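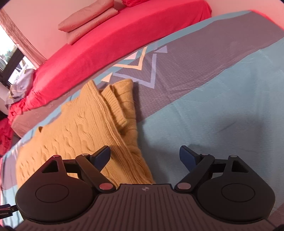 Yellow jumper, patterned blanket

Pircombe Clothes Swap — your questions

We get the same questions before every swap so they're all on one page now. Read this first, then email if you're still stuck.

When is it?
Four times a year. Next one is February. Doors at 9.30 am for drop-off, swapping from 11, all done by 2 pm. Please don't turn up at 8. We're still finding the extension leads.

Where?
Ament Hall, Pircombe, the long brick building behind the library. Side door, not the front one. Front one sticks.

How do I get there?
The 745 bus stops at the corner of Rirnden Road, then it's a short walk uphill. Street parking out the front, two hour limit and yes they do check. Bike rails near the side door.

What does it cost?
$3 at the door. Covers hall hire and tea. Kids under 12 free. Coins are good, card is fine too if the reader's behaving.

How does the swapping work?
You hand over your clothes, we count them, you get the same number of tokens. One token, one thing. Doesn't matter if you brought a singlet and you're leaving with a winter coat. People ask if that's fair. Probably not, works well enough.

How many things can I bring?
Up to 20. Used to be no limit and we ended up with a mountain of school polos from one household. Pairs count as one. A suit counts as two.

What do you take?
Women's, men's, kids', whatever. Coats, jeans, dresses, knits, work shirts, scarves, belts, bags. Shoes if the soles have life in them. Costumes and formal wear always go fast, esp. before the end of year.

What don't you take?
Underwear, swimmers, socks, pillows, anything with a company logo across the back. No helmets or kids' car seats either, can't check them.

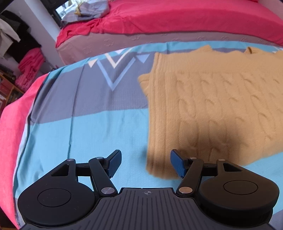
Mustard cable knit, laid out flat

What condition is OK?
Clean, dry, wearable today. Would you give it to a friend? A missing button is fine if you pin a note on. Pilling is fine. Broken zips, no. Stains, no, even if you're sure it'll come out.

Any tips for woollies?
Wash them first, cool water and wool wash. Dry flat, out of the sun. Fold, never hang — hangers give you those pointy shoulders. If you've had moths at home put the lot in the freezer in a sealed bag for a few days, then bring it in. We do look for holes at the table and we will hand it back.

Do I need to bring hangers?
Not for knits. For dresses and coats yes please if you can spare them. You won't get the same ones back.

Can I try things on?
Three curtained cubicles along the back wall and one mirror. Wear something you can pull clothes over and you'll skip the queue completly.

Can I keep leftover tokens?
Yes, good for the next swap, not the one after. Colour changes so we can tell. Lost tokens are lost, sorry.

Can I come if I've got nothing to bring?
Come after 1 pm. Last hour is open to everyone, door price only, take what you like.

What happens to what's left?
Good stuff is stored for next time if we have the shelf space. The rest goes to the Van der Linden op shop that afternoon. They don't want coathangers so those stay with us.

I want my jacket back, I changed my mind
If it's still on the rack, hand over a token and it's yours. If it's gone it's gone.

Is the hall accessible?
Ramp at the side door, accessible toilet inside on the left. One cubicle is wide enough for a chair. First half hour is usually the loudest, after lunch is a lot quieter.

Dogs?
Tied up outside in the shade, water bowl's there. Assistance dogs inside of course.

Is there food?
Tea, instant coffee, whatever biscuits are going. Bring your own mug. Keep drinks away from the racks pls.

Can I drop clothes off early?
No. The hall isn't ours durring the week and bags left at the door get taken or rained on.

Do you do kids' uniforms?
Only at the January table, which is separate and outside the tokens. Sizes sell... well, go, within minutes. Get there at opening.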